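Packing small things in a big box

I have been putting off the shelf in the back room since January. It holds the small stuff: spare drawer knobs, the good screws, fuses, a bag of picture hooks, the two porcelain door handles from the old house in Estbridge. All of it was in jam jars and envelopes, and every time I needed something I took down the whole row to find it.

A couple of weeks ago I finally sorted it onto the floor. I threw out anything bent or rusted. I kept one of each kind of fuse. The picture hooks came to 74, far more than I have walls for, so most of those went in a bag for the thrift store.

What was left needed somewhere to go. I looked at plastic organizers at Rizzi and didn't like them. The drawers stick, and the dividers are never the right width. I also looked at a wooden one in Trimville that was very nice and cost 204 dollars, and I put it back.

In the end I used a divided shipping box. You can often get these free from places that receive glass or small parts. Mine measures 154 inches of cardboard if you go all the way around the top and bottom edges and up the corners, a number I only know from working out how much tape it would take to edge the thing properly. I haven't taped it yet.

Some notes on using one of these.

Foam dividers are better than cardboard ones. Cardboard slots come apart when you lift the box, and then everything slides into the next row.

Put each kind of thing in its own small carton, and write on the top face before you load it. I wrote on mine afterward and had to take 8 of them back out.

Heavy things go in the bottom layer. Screws weigh a lot more than you expect. Fuses and felt pads can go on top.

Leave the flaps on. I was going to cut them off to save room, but folded out they give you something to hold on to, and folded in they keep the dust off.

Don't fill every compartment. I left one row open and have already used half of it.

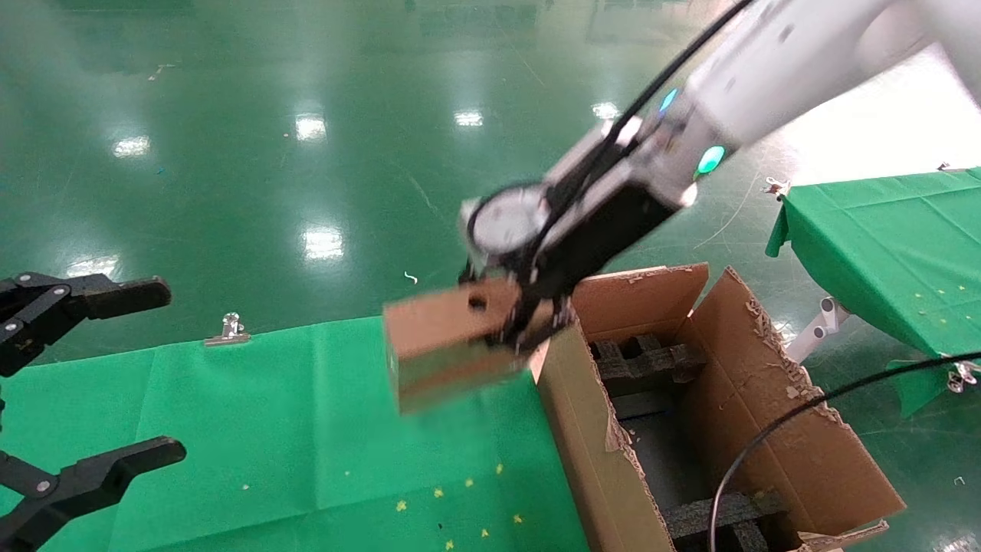 Skerthorpe, March

Torn edges don't matter much on a box like this. The big one has ragged edges where the layers of the cardboard show, but the gray foam inside still makes a proper grid, and a small carton with a hole in the top is easy enough to tell from the others. I like a cloth on the table for this kind of job, and green with little yellow stars is as good as any. A clip at the edge of the cloth is worth having too. Small parts roll, and a cloth that creeps takes them along with it.

My own box is back on the shelf now, second from the bottom, with the door handles wrapped in a sock in the corner compartment. I still have the jam jars. They are washed and sitting on the kitchen windowsill, and I need to find out whether the lids fit before I give them away.

Next is the drawer under the phone, mostly dead batteries and takeout menus.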